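Trygve Tveit has run the coffee table at Trirley Hall for 17 years, and in that time he has changed very little about it. The urn is newer. The biscuits come from a different shop. The table is put out at the same end of the room every Tuesday, and he still arrives two hours before anyone else to get it ready.

"People think that's far too early," he says. "But the urn takes most of an hour, and I don't like doing cups with someone standing there waiting for one."

Cups are what we have come to talk about. Until last winter the hall used china, which was washed up in the small kitchen behind the stage. Then the kitchen sink was taken out for repairs to the floor, and the work went on much longer than planned. Tveit bought paper cups as a stopgap. The sink is back now, but the paper cups have stayed for the busy mornings, and he has had to work out how to lay a table for them.

"China looks after itself," he says. "You put it down and it stays down. A paper cup with nothing in it goes over if you open the door."

His first answer was to leave the cups in their plastic sleeves and let people pull one out. He gave that up after a few weeks. Most people took two by accident and put the second one back on the table, where it sat until someone threw it away. After that he tried setting them out in rows, which looked tidy at half past nine and had gone to pieces by ten.

What he uses now is a stand with a round base and bent wire loops. He bought it from Golis, the kitchen shop on the corner, when they were clearing a shelf. He had gone in for teaspoons.

"I liked that it was low," he says. "Some of them are like a hat stand. You can't see the person on the other side."

He keeps it towards the middle of the table, with space left all the way round. He is particular about the space. When the table was pushed up against the wall, he says, everyone came at it from the left and a queue formed back to the door. Pulled out into the room, it can be reached from either side, and the queue has more or less gone.
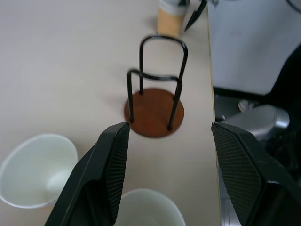

Grerkow says the queue never bothered anyone and that half the talking used to be done in it. Tveit has heard this before and doesn't altogether disagree. He has since put two chairs near the door for anyone who wants to stop there first.

The cardboard sleeves are a separate matter. He buys those from Chukwu, the wholesaler, and regards them as an expense he could do without. A full cup of tea straight from the urn is too hot to carry, though, and the other way round it was to use two cups, one inside the other.

"That's twice the cups," he says. "The sleeves can be used again if people hand them back. Some do. I've got a tin for them."

I ask whether he would go back to china altogether. He thinks about it while he wipes down the table, working from the far end towards himself, as he does before and after every session. He has kept all the old cups, wrapped in newspaper in the cupboard under the stage, and he brings them out for funerals and for the Christmas lunch in December.

"For a small number, yes, I would," he says. "For a full hall I'd want someone to dry."

Clearing up takes him less time than it did. Used cups go into one bag and the stand goes back in its box – he doesn't leave it out, as the hall is let in the evenings. The table is folded last, once it has been wiped. He shows me the list taped inside the cupboard door, written for whoever does the job when he is away. It starts with filling the urn and ends with switching it off at the wall, and that last line has been underlined in red.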